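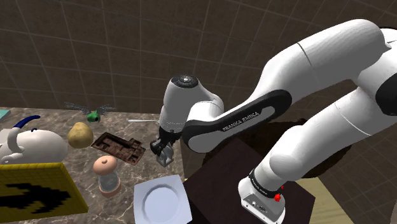 A girl in one class we visited wanted to know why anyone would need to show a robot the same thing more than once. She only has to be shown once, she said, and a robot is supposed to be good at remembering.

Remembering is the easy part. The hard part is knowing what to do when something changes. Suppose a robot has seen one example of picking up a pear, and the next day the pear is a bit farther to the left. If it copies the old moves exactly, its fingers close on air.

So people gather lots of examples. At the Stostcombe lab, a person steers the arm through a job from start to finish while the computer saves every move, along with what the camera sees. One full try is called a demonstration. For a simple job the team begins with 30 of them. Between tries they move things: the plate goes somewhere else, or the teapot turns to face the other way.

Many of these tries happen in a simulator, a computer program that works a lot like a video game. The kitchen counter and the arm are drawn by the computer. Nothing can break — and putting everything back takes 2 seconds.

Some tries go wrong. In March the team threw out 9 because the person steering had stopped halfway.

After that, the computer looks for patterns in the examples that are left. This is called training, and it can take 3 days. Then the robot gets a counter set up in a way it has never seen, and it has to try the job by itself.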